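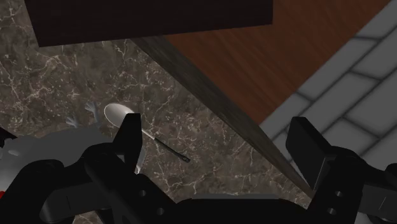
Hullier Stone Care Kit for Kitchen Countertops
Item 1438
In stock, ships from our Bristero workshop

If you have a stone countertop, you already know how good it feels to run your hand across it when it's clean. The Hullier kit is the one we use at home, and we've been selling it long enough to have strong feelings about it! It cleans, it seals, it lifts the odd grease spot, and it does all of it without leaving that sticky film you get from so many all-purpose sprays.

We started carrying Hullier after a customer brought in a half-used bottle and asked if we could find her another. We tried what was left of it on the sample slabs behind the front desk, and by lunchtime we were on the phone to place an order. It has been on the shelf ever since.

What's in the box

Daily cleaner, 2 spray bottles
Penetrating sealer, 1 bottle with a flip cap
Poultice powder, 1 tub with a mixing scoop
Microfiber cloths, 5
Soft applicator pad, 1
Fold-out instruction sheet (large print, thank goodness)

The daily cleaner

Spray, wipe, buff with a dry cloth. The cleaner is pH neutral, so it's gentle on marble and limestone as well as granite, and it rinses away with plain water if you get carried away with the trigger. The smell is faint – a little like cucumber – and it's gone by the time you've put the bottle back under the sink.

Dark, heavily veined stone is where it really shines. Brown and black tops show streaks terribly when the light comes in low, and most of us have stood there at breakfast buffing the same patch over and over. With this one, two passes usually does it. Change to a fresh cloth when the first one feels damp.

The sealer

Sealer goes into the stone and slows down how fast it drinks up oil, wine and coffee. It won't put a shiny coat on top and it won't change the feel of the surface. On honed stone it may deepen the color a touch, so please try it in a corner first, maybe under the toaster.

To find out if your counter needs sealing, put a spoonful of water on it and leave it alone for 9 minutes. If the stone underneath has gone dark when you wipe it up, it's ready for a coat. If it looks the same as before, put the bottle away and check again in a few months.

To apply:

Clean the counter and let it dry overnight.
Spread a thin, even layer with the applicator pad, working in sections as wide as your arms.
Wait five minutes, then wipe off everything that's still sitting on the surface. Don't let it dry there or you'll get a haze.
Add a second coat after two hours if the stone is very thirsty.
Keep food and water off it until the next day.

The poultice

This is the part of the kit people email us about most. Mix the powder with water until it's like peanut butter, spread it over the stain a little past the edges, cover it with plastic wrap and leave it for a day. Peel off the wrap, let the paste dry all the way, and scrape it off with something plastic. Old oil marks can take two or three rounds, and some very old ones will fade without going away completely. Even so, it's hugely satisfying to watch a ring from a bottle of olive oil get lighter each time!

It won't fix etching. Those dull spots left by lemon juice or vinegar on marble are a change in the surface itself, and they need polishing. We carry the Yeo polishing paste for small ones. For anything bigger than a saucer, call a stone shop.

Good for

Granite, marble, limestone, travertine, slate, soapstone. The daily cleaner is also fine on quartz and laminate, but skip the sealer on those, as it has nowhere to go and will just smear.

Not for

Wood, bare concrete, stainless steel, or any stone with a wax finish.

Refills

Every piece of the kit can be bought separately. The cleaner runs out first in most kitchens, so there's a refill pouch that fills both spray bottles. The sealer keeps for two years once opened if you store it with the cap tight and out of the cold.

Goes well with

Drorora felt trivets – thick, quiet and washable. Hot pans are hard on sealed stone and these are the nicest trivets we've found.
Yeo polishing paste, small jar
Extra microfiber cloths, pack of 5

Shipping and returns

Kits go out the next working day. The sealer can't travel by air, so orders outside the mainland take longer. Unopened kits can come back within two months, and if a bottle arrives leaking, just send us a note with your order number and we'll get a new one in the mail.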